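From: Drita Dumitrescu
To: Drenon robot club list
Subject: Re: Shelf task, again

Vilho Koskela wrote:
> Can we settle the order before the Trakcombe heat?
> I say top pair first. Easy points.

Fine by me, but the top is the bit we can already do. The trouble is anything with a board over it, where the wrist has to go in close and everything turns into shadow.

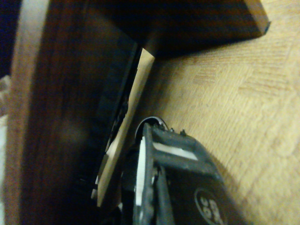
So I'd like 30 minutes at the next meeting for approach angles and nothing else. No new grippers, no renaming the code branches after cheeses. Todor has the timings from attempt 24 – please read them before proposing attempt 25.

For the middle shelf I'd start with the pink pair on the right, jaws open, coming in from the front. The red and the black ones on the floor can wait till we've earned them.

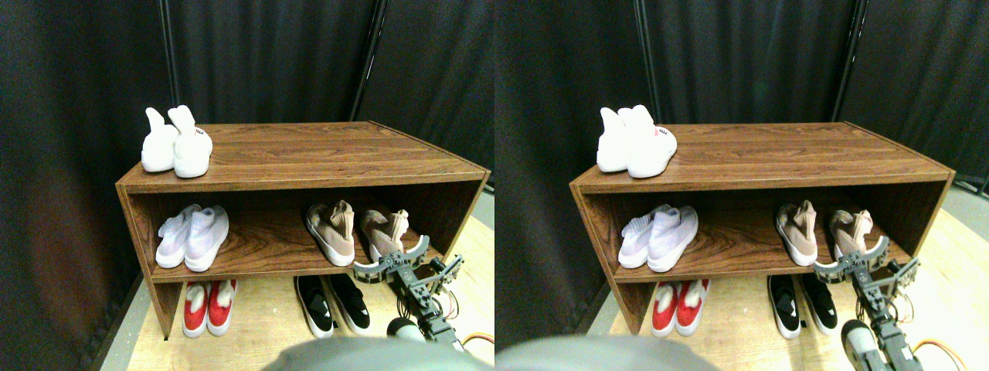 Danica adds that the rules give us 4 minutes per run, and that arguing counts towards it.

Drita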